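Week 5: What a café table is for (notes to go with the slides)

Hi everyone, Hoi-yan Peng here. A few of you asked for the notes in writing because I talk too fast, so I've typed them up more or less the way I said them. The reading is still the Chiang chapter, the one on waiting rooms and lunch counters, and you can skip the appendix unless you love floor plans (I do, but I know I'm odd that way).

So last week we did the street, and we ended up at the doorway. This week we go in and sit down. I want you thinking about tables as rules. A table tells you how long you're welcome, how many friends you may bring, and whether it's okay to open a laptop. Small round ones say "have your coffee and go." Big shared ones say "stay, but don't expect privacy." Square ones are the ones I find most fun, because they can be pushed together, and the minute customers start moving furniture around they've taken over a bit of the owner's job!

My main case is Livetti, the coffee place on the corner in Plollville where I spent far too much of grad school. When I did my first count there it had 12 tables and one very long bench along the window. I sat there for 100 hours over a fall and wrote down every party that came in: size, where they sat, how long they stayed, whether they moved anything. That came to 1,278 parties, and 492 of them were people on their own. Remember that number when we get to the section on design, where the books keep assuming everybody shows up in pairs.

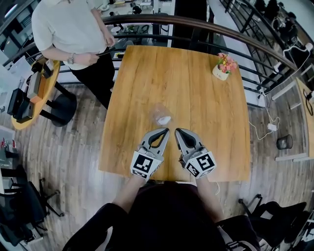 Okay, so where did the solo people go? I expected the window bench, and in the mornings I was right. But after lunch they drifted to the tables along the back wall, and they stayed a lot longer there. I think it's the wall. People like something behind them. Chiang calls this "cover" and gives it four whole pages, which you should read slowly.

Then there's the stuff people leave on a table to hold it. A jacket over the chair is the strong version. A book is medium. A cup is weak, and a cup that looks finished is weaker still, although regulars got away with it all the time and strangers didn't. I once watched two people have a very polite argument over whether a folded newspaper counted. We talked about this with beach towels in week 2, so go back to those notes if you missed it.

The other place I mentioned was Nano, across the street, which is tiny and mostly stand-up. Same coffee prices, same neighborhood, totally different manners. People there talk to strangers much more. I don't have a proper count for Nano, only loose notes from October, so please don't cite it in your paper as if it were data. Cite Livetti all you want.

Terms to know: cover, claim marker, turnover, party size, shared edge. (Shared edge is the one on slide 9 that I rushed. It's the side of a table that sits right up against somebody else's space, and it's where most of the small apologies happen.)

For next time, pick one place where people sit and eat, stay one full hour, and draw the tables by hand. Stick figures are fine. Mark who moves what. Don't write down names or bits of conversation, and if the staff ask what you're doing, tell them. Bring the drawing on paper, because we're going to tape them all up and walk around.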